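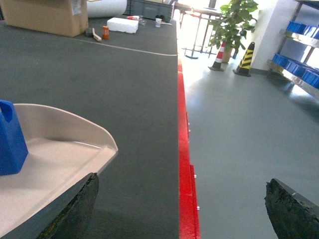 1st August

Today I worked the whole day on the carrying rules. I have promised to Marilou Marquez that she will have the clean text before she goes on leave, and I wanted to keep my word, so I came early and made tea and read my old notes first. There were 13 rules in the old paper, which came with us from the Tresetti job. Some of them are good. Some of them say the same thing twice, and one has a sentence that I wrote myself last October and I don't understand it anymore.

The subject is simple to say. The arm takes a dustpan by the handle, there is a blue block in the pan, and the arm must move the pan from one place to another. But when I try to write down how it should be done, every word makes a new question. For example, the old paper says "the load must be stable." Emmanuel Mfinanga asked me what is stable. If the block slides a little and stays on its feet, is this stable? I said yes. He said that in his opinion no, and we talked about it until my tea was cold.
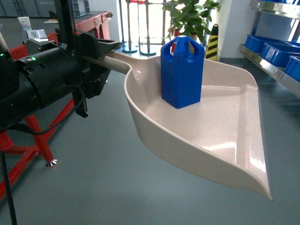 We agreed at last to write "standing" where we mean standing and to keep the word "stable" out of the paper. I was a little sorry, because it is a nice word and I know how to spell it.

After lunch I wrote the rules again, with Emmanuel reading them aloud. When he stumbles, I know the sentence is bad. I copy them here as they are tonight, so that I can compare later.

1. Before the first move, one person is named as the watcher. The watcher has the stop button in reach and has no other task. He doesn't answer the telephone.

2. The handle is gripped first and the grip is checked before the pan leaves the surface. If the handle turns in the fingers, put it down and grip again. Do not correct it in the air.

3. The block stands toward the back of the pan, on the handle side. The front lip stays open and free.

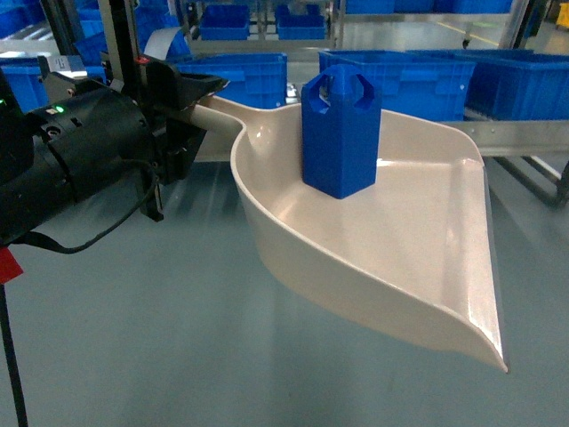

4. The pan travels low over free floor. It never travels over a person, a foot or a cable that somebody is using.

5. Speed with a load is 30 percent of the full speed. Marilou wanted to write "slow." I prefer the number, because slow for her is very fast for me.

6. If the block falls, the arm stops first and the person moves second. Nobody catches it by hand. A fallen block goes into the log also when there is no damage.

7. Cables on the arm are looked at before each session. A loop must be long enough for the farthest reach and short enough that it can't hook on something.

8. Cones stay where they were placed. If you must move one, you tell the watcher.

9. A bad try is kept and marked as bad. It is not deleted.

10. After 30 tries the watcher changes. I asked for less, but Emmanuel says people will then spend more time changing than watching, and I think he is right.

11. At the end, the pan is set down before the power is switched off.

So we have 11 now, two less than before. The ones that went out were about the old Wegener controller, and we don't have it here.
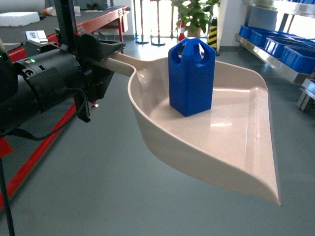 Evening

I read everything once more at home. Rule 9 is the one I care about most and I am afraid it is the one that will be forgotten. At Jemik, where I worked before, people cleaned the log at the end of the day because they were ashamed of the failures, and then we could not learn where the problem was. I did it too, two times. I didn't write this in the paper, but I told it to Emmanuel.

Rule 6 still has a weak place. "The person moves second" sounds like a dance. Perhaps it is better: "Wait until the arm has stopped, then go near." I will ask Marilou, her English is much better than mine.

I must also ask who signs the paper. At the moment there is a line for a signature and no name under it. And the stop button needs a label in bigger letters. I have forgotten it already twice, so I write it here: bigger letters, red, both sides.

Contact | Copyright Bukeo Notebooks | Back to top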